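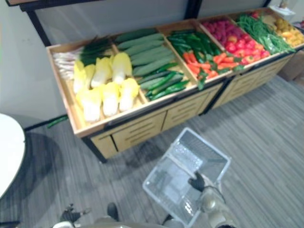 Clillcombe Zoo is finally getting its new tortoise house. Work starts next week, on the patch behind the old parrot aviary, and the giant tortoises will be off show till it's done. Four of them to shift, the biggest being Chin, who came over from Purkar Wildlife Park as a youngster and has been at the front gate end of the zoo ever since. Diet stays the same through the move - hay, weeds, cut grass, and on weigh days a bit of napa cabbage, the pale kind with ruffled yellow-green tops like those in the left-hand bin. Keepers use it to get Chin onto the scales. Works most weeks.

Oct 16, 2018
By the Clillcombe newsdesk
Print | E-mail

The present house went up 40 years ago as a store shed and was only ever meant to be a stopgap. Low roof, small windows, one heater that trips when it rains. Last winter it went off twice in a night and staff slept in the feed room to keep an eye on it. The zoo has been asking for something better for years.

The new one will have underfloor heating fitted by Ronimia, a deep soil floor for digging, a shallow pool and big doors on the south side so the animals can come and go when it's warm enough. Visitors get a covered walkway along one wall, flat all the way for pushchairs and wheelchairs. The old house had a step, which lots of people have complained about, fair enough. 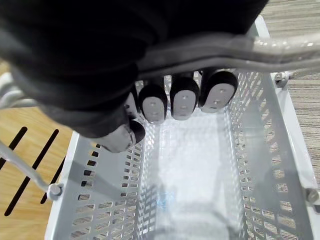
A hand on the grey basket handle.

While the builders are in, the tortoises go to a heated barn on the staff side. It's not open to the public. They will travel one at a time, in crates, by tractor - the whole trip is shorter than the walk from the car park but is expected to take the best part of a morning. Tortoises don't like to be tipped. Chin goes last as the crate has to be made wider.

There had been talk of sending the animals back to Purkar for the winter. That was dropped, vets at both places felt a long road journey in cold weather was asking for trouble. Purkar has lent two heat lamps insted.

Parrots are staying put. The aviary path will be shut on weekdays until 12 noon, when the lorries are coming and going, and open as normal after that and all weekend. Cafe and otters not affected. 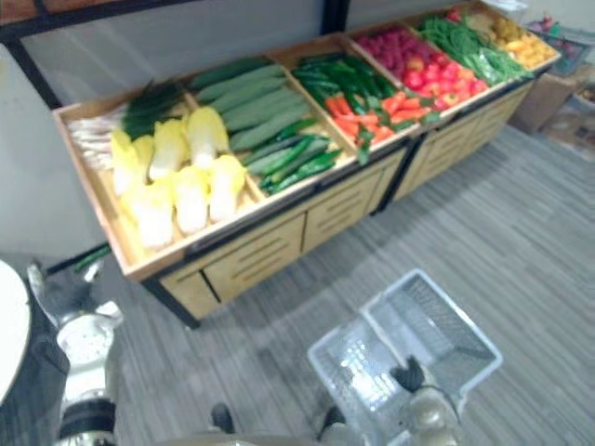
When will the tortoises be back on show?
The zoo is aiming for March, if the weather is kind and the heating passes its tests. They will be given up to 25 days to settle before the walkway opens.

Anyone who sponsors a tortoise will get a letter with the dates. Sponsor boards are being taken down and stored, and will go up again on the new wall in the same order. Ticket prices are unchanged for the rest of the seaon.

Home News Animals Visit Sponsor Jobs Contact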